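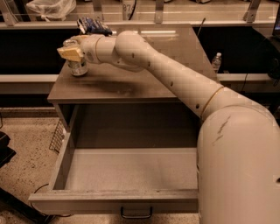
Last updated: 2023-08-09

We lost to Waststead on Sunday by 28 runs, and I have been going over it since. I opened the batting, as I have for Skultier seconds all season, and I was out in the third over to a ball I should have left alone.

Their ground is on a slope. If you bowl from the road end the ball runs away down to the hedge, and anything hit that way is four before you've turned round. We knew this and still put our slowest fielder there. He'd say the same.

They batted first and made 153. I thought that was fair on a dry pitch with a short boundary. Their number four got most of them, mainly off the back foot, and we dropped him twice before he reached double figures. One of those was mine, at gully. It came quickly but at a good height and I had both hands to it.

Tea was egg sandwiches and a very good lemon cake.

Our reply started badly and then went along quite well for an hour. The middle order put on a decent stand and at drinks I'd have said we were favourites. Then they brought back the tall lad from the road end, who had gone for plenty in his first spell, and he pitched it up and bowled three of us. The tail had a swing. We were all out with 2 overs left, which is annoying, as we had time to get them if anyone had stayed in.

I've been keeping my leg-side trouble in mind since July, when I was lbw three weeks running. I moved my guard across to middle and it has cured that, but now I'm playing at balls a foot outside off stump. I had a net on Tuesday evening and tried going back to middle and leg. It felt better. The bowling was only throwdowns, so I won't read much into it.

The league table has us sixth. Soltari are top and will probably stay there, and Kanaujia are just above us with a game in hand. We play them at home next, and if it stays dry I'd like us to bat first for once.

I need a new pair of batting gloves before then. The right thumb on mine has split, and the tape only lasts a few overs.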